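Chapter 4
Why We Forget What We Read

I once finished a 300-page novel on a train, closed it, felt terrific, and a month later couldn't tell a friend the main character's name. I knew there was a lighthouse. I knew somebody's brother was in trouble. The rest had gone wherever these things go.

If that's happened to you (and I'd bet it has), you already know the subject of this chapter. In Chapter 3 we looked at how attention works while you're taking something in. Now I want to look at what happens afterward, in the hours and weeks when you aren't thinking about the material at all.

Let's start with a small experiment you can do tonight. Read a page of anything you don't know much about. I used an old travel booklet on the town of Panasiuk, mostly about its salt trade. Close it, wait 20 minutes, and write down everything you can remember. Don't peek! Then do it again tomorrow without rereading the page. Keep both sheets, we'll need them in Section 4.2.

When I try this with my evening class, the second sheet is nearly always shorter than the first, but it's also different. People leave out dates and names and keep the stories. One of my former students, Tymofii Hladun, wrote a whole paragraph the second day about a mule that fell in the harbor. The booklet gave the mule one sentence. He'd added the weather, the crowd and a very angry owner, and he was completely sure he had read all of it.

I love that mule, and it'll come back several times in this chapter. Tymofii wasn't lying or being careless. He was doing what memory does all day long, filling in gaps with things that fit. Psychologists call this reconstruction, and it's the first of our key terms.

The second is retrieval practice, a fancy name for trying to remember something without looking. Most of us study by rereading, and rereading feels great. The words get smoother every time, and we take that smoothness as a sign of learning. I got through most of college that way, with a yellow marker and a lot of confidence, and my grades in November were never what I'd expected in September.

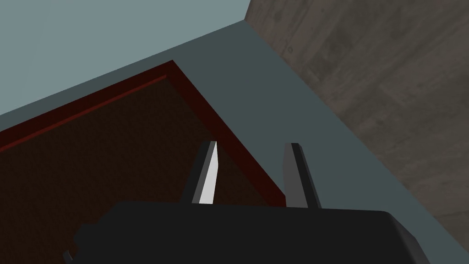

The third term is spacing. Say you have a list of 100 vocabulary words and one free afternoon. You can hammer away at the list until dinner, or you can split the same amount of time over several days. The second way feels worse, and you'll be annoyed at how much slips away between sessions. Stick with it anyway. We'll work out a schedule together in Section 4.4, and there's a blank one at the back of the book that you can copy.

Before you go on, take a minute and jot down how you studied for the last test you took. Where were you sitting? Did you reread, or did you quiz yourself? Put it in your notebook under "Old habits" and leave some room below it.

4.1 The First Hour

Most forgetting happens early, so that's where we'll begin.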